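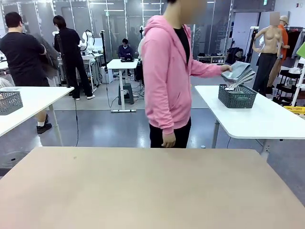

Equipment Purchasing and Planning: Progress Report to the Drevville Fund
Aug 14, 2018

Thank you again for your patience with the first half of this year, and for the kind note that came with the second payment. We have plenty to tell you, most of it good, and we'll try to keep the budget talk in plain words for those on your side who don't spend their days with price lists.

Where the money has gone

The Peko project set out to equip a shared floor where robot arms and people could work on folding and sorting cloth. The biggest line was always going to be the arms, and that line is now closed. We paid the last invoice in the spring and there is nothing more to come from it. What we had not planned for properly was everything that goes around an arm. Tables, baskets, stands, cable, floor matting – each one is small, and together they ate through the "sundries" line well before we expected. We have moved $1524 from travel to cover it, as your grant terms allow, and we enclose the revised sheet with this report.

The tables deserve a word of their own. Our first idea was to buy one kind for the whole floor and get a better price. After a few weeks we gave that up, as the people handling the cloth by hand want a white top with room for a basket at the end, and the arms do better over a wide, plain tan surface. We ended up with both, and we are happier for it, even if the order took longer to write than any of us would like to admit.

Grippers and towels

We are running the two-arm table mostly on towels at the moment. Towels are cheap, they wash well, and a textured one gives the fingers something to hold. Spare finger tips cost us $82 a set from Juhl, and we would like to keep more of them on the shelf than we do now. This is a small request but we'd be grateful if you would look at it kindly.

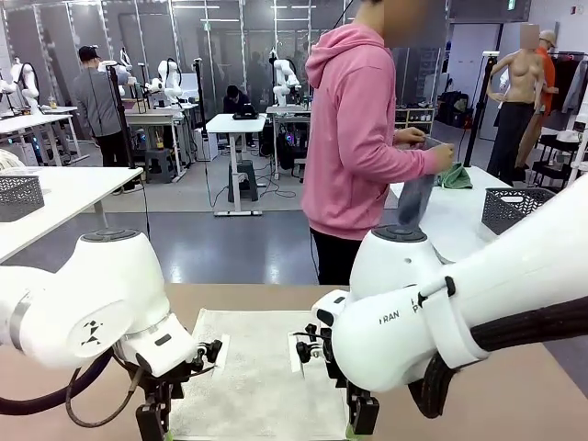 The two-arm table with a white towel laid out, and hand work with cloth going on at the table behind.

What we still need to buy

Cables are our sorest point. Too many of them still run across open floor, and we would like to put in proper covers before we add any more stations. Grornero has quoted us $674 for the whole floor, fitted, and will hold that price for 30 days. We would like to say yes to it. A second quote came in a little lower but left out the fitting, so by the time we had paid for that separately there would be no saving at all.

The other item is storage. Garments hang on a rack and shoes sit on a low shelf by the back wall, and that has served us well enough so far, but as the range of clothing grows we will want closed cabinets. We are not asking for these now. We only want you to see them coming, so that they don't land on your desk as a surprise when we talk about next year.

Timing

The revised plan puts the cable work first, then the gripper spares, then a short review of what each station costs us to keep running. We hope to send you that review in October, along with a proper replacement schedule for the parts that wear. If your board would like to come and see the floor before then, you would be very welcome – mornings are best, and we can give you a couple of hours without rushing.

Please let us know about the Grornero quote as soon as you are able.

With warm thanks,
The Peko project team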